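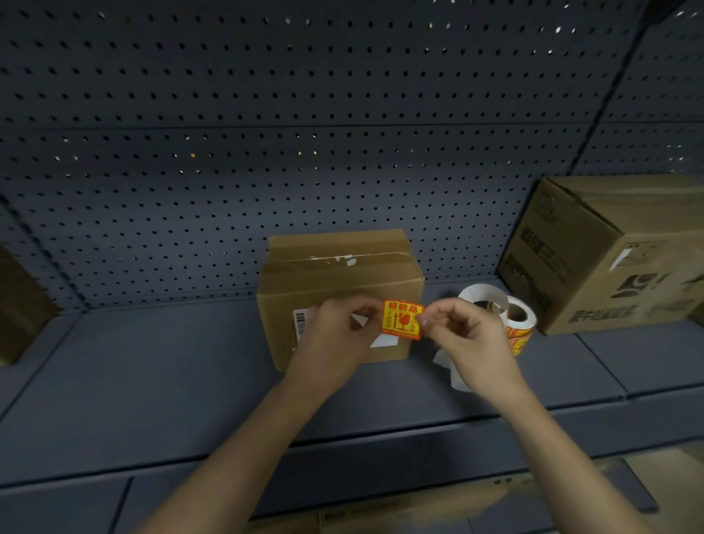 Fragile labels, small boxes, shelf work.

May 29, 2020

Writing this fast, sandwich in one hand. Long day and I want it down before I forget which problems were real and which were just me being tired.

Label task all day. Pick up a small box, square it on the shelf, peel one sticker off the roll, put it on the box, smooth it, push the box back. Sounds like nothing. A kid could do it. The arm can't do it, hence all of this – head camera on, hands in view, do it again, do it again.

Target for the set is 2,000 good examples. Not attempts, good ones. Usa keeps the tally and she is strict. If the fingers leave the view it's out. If I talk to somebody and turn my head it's out. If I scratch my nose in the middle, out. Lost a whole string this morning because my chin was creeping up and the camera with it, so the hands were sinking lower and lower until it was mostly pegboard. Very nice pegboard. Useless. She played it back to me at lunch without saying anything which was worse.

Stickers are the orange and yellow ones, arrow up and wine glass, the Chinese fragile labels. Good for this becuase the color jumps right out against the cardboard and the gray shelf. Bad because the backing is a pain. Corner won't lift, then it lifts and tears, or the sticker curls and grabs my thumb. I asked Boonsong if he wanted those thrown out. No, he said, keep every one where I recover on my own, mark it, don't stop. He wants the fumbling. Last set was too clean and the model had no idea what to do once a corner folded over. It just held still with the sticker stuck to it. Sad to watch.

So now I have two piles in my head, fumble I fix = keep, fumble I quit = toss. Wish somebody had told me on Tuesday.

Backing paper. It comes off the roll and curls all over the place and by the tenth box there's a long strip lying right where my hand wants to be. I'd been sweeping it away between runs. Nattawut says leave it. In the Stusteck packing room there is always paper around and if we only ever show a tidy shelf the arm will panic at the first scrap. OK. Left it. Then it stuck to my sleeve and came along with me, that was one for the toss pile. Sleeves up for the rest of the afternoon. Bare arms look different from sleeved arms, so Usa wrote that down too and now I owe her a batch with long sleeves on Monday. Great.

Tried changing the order a bit:
– sticker first, then box
– box first, then sticker
– left hand peels, right hand holds
– flip that

Left hand peeling is awful. I'm slow, I look like I've got mittens on. Thongchai thinks slow is fine, even useful, since the arm is slow anyhow. Boonsong thinks slow is fine as long as it isn't hesitating, and when I asked how the software would know the difference they went off into the hallway to argue and I got a break out of it. Ate a banana.

Other thing. Where exactly does a run start? I've been starting with hands at rest on the shelf edge. Marcela, on the other station, starts with hands out of view completely and reaches in. We've been doing this for 3 days. Different! The whole time! Thongchai says it can be trimmed later, everything before first touch gets cut, but it means somebody has to go through and mark first touch, and I have a feeling I know who. Asked for it to be written on the instruction sheet. The sheet has five lines on it and four of them are about the battery.

We settled on hands out of view, reach in. So I'm the one who changes. Fine.

Boxes are an issue too. We keep reusing them and the tape on top gets little torn bits of white paper stuck to it, and there's only so many times you can pull a label off before the cardboard fuzzes up. Nattawut worries the thing will learn that a box with scraps on the tape is a box that wants a sticker. I laughed and then I stopped laughing. Harley in stores might have some flat ones, need to ask first thing. Need different sizes as well, a tall one at least.

Siriwan project people call on Monday and want numbers. We don't have the numbers. We have a lot of me peeling. Boonsong will say it better than that.

Good part – the last hour. Quit thinking about it. Reach, square the box, pinch, peel, down, thumb across, push. Usa stopped calling out and just clicked her counter. Whole stretch without a reject. My neck is wrecked from the head strap and there's glue on every finger, I can feel it on the pen right now, but that stretch was good and I'd like Monday to go the same way.

To do: ask Harley re boxes. Tape a mark on the floor for my feet, I drift left. Long sleeve shirt. More rolls, we're getting low. Trim nails!! can't get under the corner if they're too short though, so maybe don't. Ask Marcela what she does.

Calling Mom now, then bed.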